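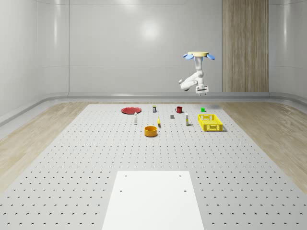 White arm, white table, lots of little holes.

So the new Dinorstead record. Finally got to it last night, headphones, lights off, all 33 minutes in one go. Short! Their last one dragged on forever and I never made it through side two without getting up for a snack.

Opener is "Gallville" and it's the best thing they've done, easy. Iveta Gajdoš is singing lower than she used to, almost talking in the verses, and then the drums drop out and it's just her and that cheap sounding organ. Played it 3 times before work. Missed my bus.

Middle sags a bit. "Durán" is fine, too long, the guitar solo goes nowhere and then comes back to go nowhere again. Skipped it the second time thru, sorry.

Vinyl is out in February on Pivton, only 447 copies, 22 bucks plus shipping. I already ordered mine and probaly shouldn't have, rent and all that. Red sleeve if you get in early, black after.

No tour dates yet that I can find. If anybody hears about a show within driving distance let me know in the comments, I have room for two in the car. More later, gotta run.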